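Datasets > Household Tasks > Asta Medicine Tidy > README

Search datasets Search

# Asta Medicine Tidy: Data Card

Version 8, released Jan 21, 2026. Maintained by the Ogbonna Centre for Household Studies.

## Overview

Asta Medicine Tidy is a collection of recordings of one household chore: clearing a tabletop of bottles, packets and small first aid supplies. It forms part of the Rulow series, which covers short domestic tasks carried out at a single table. The present release contains 2,844 recordings in 96 sessions.

The centre selected this activity after enquiries from organisations that advise older residents on storing medicines at home. Many household objects keep their shape and can be recognised by it. The contents of a medicine cupboard are less obliging. Bottles roll, dressings compress, and the label on a packet is often turned away from the viewer.

## Objects

The object set comprises 102 catalogued items. Each session draws a small selection from the set, so most items recur in different company. The principal classes are as follows.

- **Amber bottles.** Translucent orange prescription bottles, catalogued separately from their caps. Contents may show through the wall of the bottle but are blurred by the plastic, and annotators are instructed not to estimate a quantity.
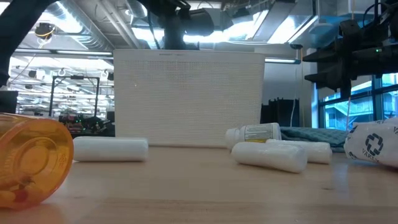 - **White bottles.** Opaque plastic pill bottles with white caps and wraparound printed labels. Label text is transcribed only where it can be read without enlargement.
- **Rolls.** White, soft-surfaced cylinders of similar size. They are recorded under the neutral class name `roll_white`, and the annotator does not decide between gauze, cotton and foam.
- **Packets and pouches.** Flat items, including shiny packets with crimped edges. Where only part of a printed word is visible, the visible letters alone are entered.
- **Cloths and pads.** Textile or textile-like items, folded or laid flat. Colour is entered as the nearest value on the Overo colour chart, which groups teal-grey and blue-grey together.
- **Bins.** Open plastic containers used to receive tidied items.

## Arrangement of the table

The work surface is light-coloured wood. Session plans specify which items are to be set out but do not fix their positions, and bottles may be placed upright or on their sides. Rolls are set down loose. The plan may also call for a bin that already holds an item, as a tidying task in the home seldom begins with an empty container.

Other furnishings in the room are left as they stand. They are not catalogued and carry no labels in the annotation files. Users who require a plain background should apply their own mask.

## Annotation

Every recording is accompanied by a plain text file listing the items in view, the class of each item, and its state. Permitted states for bottles are `upright`, `on_side` and `in_bin`. For packets and pouches the permitted states are `flat`, `propped` and `in_bin`. An item that lies partly behind another is marked `occluded` and retains its class if that class can be established from the visible portion.
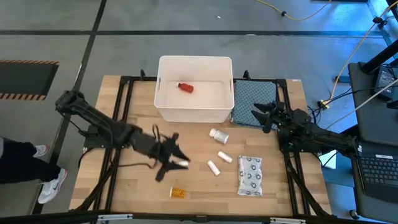 Where the class cannot be established, the item is entered as `unknown` and referred to a second annotator. Disagreements are kept in the file with both values. Users are asked not to discard these entries when reporting results, as they are concentrated among the rolls and the smaller packets and their removal favours the easier classes.

A capped bottle and an uncapped bottle are treated as the same object in two conditions. The condition is entered in the `closure` field, which accepts `capped`, `open` and `not_visible`.

## Known limitations

1. The white items are over-represented. Colour alone is a poor guide to class in this collection.
2. Small print is frequently illegible. The collection is unsuitable for work on reading medicine labels.
3. Glass bottles, blister cards and inhalers were excluded from the present catalogue. A supplementary set is planned for July.
4. The colour chart does not distinguish amber from orange. Both are entered as `orange`.

## Appropriate use

The collection is intended for study of sorting, placing and storing household items. It must not be used to identify medicines or to provide advice about dosage, and nothing in the annotation should be taken as a statement of what a bottle contains.

## Corrections

Errors should be reported to the centre by quoting the session number, the item code and the field concerned. Accepted corrections are entered in `CHANGES.txt` and applied at the next release. Earlier versions remain available on request.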